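Why Does a Fluffy Cloth Pick Up So Much Dust?

By Bernadette Ó Riain

Have you ever blown on a shelf and watched a great grey puff fly up into the air, float about for a bit, and then settle back down exactly where it came from? I have, and I sneezed for the rest of the afternoon. Dust is a slippery sort of thing. It is so light that the smallest breath will send it off on its travels, and if you chase it with the wrong kind of cloth you mostly push it from one end of the shelf to the other.

So today we are going to have a good long look at the right kind of cloth, the soft fuzzy sort that lives under a lot of kitchen sinks and in a lot of office cupboards. It is called microfibre. (If you see it spelt "microfiber", that is how it is written in America, and it is the very same stuff.)

First of all, what is dust?

Dust is a mixture, a bit like soup. There are tiny bits of fluff from your jumper in it, and crumbs of soil that came in on somebody's shoes, and grains of pollen if it is May and the windows have been open. There are little flakes of skin too, from you and me and the dog. Please don't worry about that! Your skin is always making a fresh new layer underneath, and the old bits have to go somewhere.

All of this drifts down slowly and lands on anything that will hold still. Tables get it, and so do the tops of doors, and the legs of chairs, and lamps, and the leaves of house plants. Curved things are a nuisance to dust, I find, and things with joints in them are worse, as the dust likes to gather in the corner where two pieces meet and a fat folded cloth won't reach in there.

Now for the cloth

If you have one of these cloths at home, go and ask if you may borrow it. Stroke it with your fingers. If your hands are a little bit rough you may feel it catching on your skin, which some people can't bear and other people (I am one of them) rather enjoy.

What you are feeling is thousands and thousands of very, very thin threads. "Micro" means tiny, and "fibre" is another word for a thread or a hair. The threads in a microfibre cloth are much thinner than a hair from your head. They are usually made from a kind of plastic, spun out as fine as can be, and in many cloths each thread is then split along its length, so that if you could cut across one and look at it with a strong microscope you would see shapes like slices of cake with gaps in between.

Those gaps are where the dust goes. An old cotton rag has threads that are smooth and fat by comparison, so a speck of dust can roll along the outside of them and drop off again. In a fluffy cloth the speck tumbles down among the threads and gets stuck there, like a pea in a shaggy carpet.

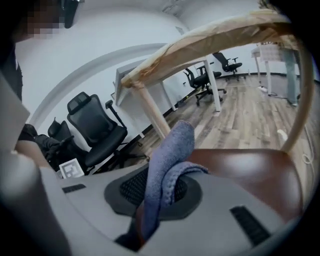
Clodagh Mac an tSaoi wrote to us to ask whether you have to wet the cloth first, as her granny always does and her teacher never does, and she would like to know which of them is right so that she can tell the other one.

Well, Clodagh, I think you may have to be very polite about it, as they are both right. A dry cloth is good for dry dust. When you rub it along a piece of furniture, the rubbing can give the cloth a little charge of static electricity, the same sort that makes your hair stand up when you rub a balloon on it, and light dust is pulled towards the cloth and clings on. A slightly damp cloth is better for sticky things such as jam and fingerprints. Water creeps into the gaps between the threads and carries the stickiness in with it. Slightly damp is plenty, though, especially on wood, which doesn't like to be left with puddles on it.

How to dust a wooden chair

Ask a grown-up which cloth you may use. Fold it in half and then in half again, so that you have a nice thick pad. Start at the top of the chair and work downwards, following the way the wood goes, and when you come to a curve let the cloth bend around it with your hand. When the outside of the pad looks grey, turn it over and use a clean part. For the joints, unfold the cloth and push one corner in with your fingertip. Do the legs last. Don't forget the backs of them!

Washing the cloth

Sooner or later the gaps fill up, and then the cloth needs a wash. It can go in the machine with a little ordinary washing powder, but leave out the fabric softener, which coats the threads and clogs them up. It is best kept away from fluffy towels as well, or it will come out covered in towel. Let it dry on the line or over the back of a chair.

Something to try

Take a dry microfibre cloth and an old cotton sock. Find a dusty shelf, ask if you may clean it, and wipe 2 patches side by side, one with the sock and one with the cloth. Use the same number of wipes for each. Then shine a torch along the shelf from the side and see how much has been left behind. Write and tell us what you found, and do tell us what colour your dust was, as ours is nearly always grey and I should love to hear of some that isn't.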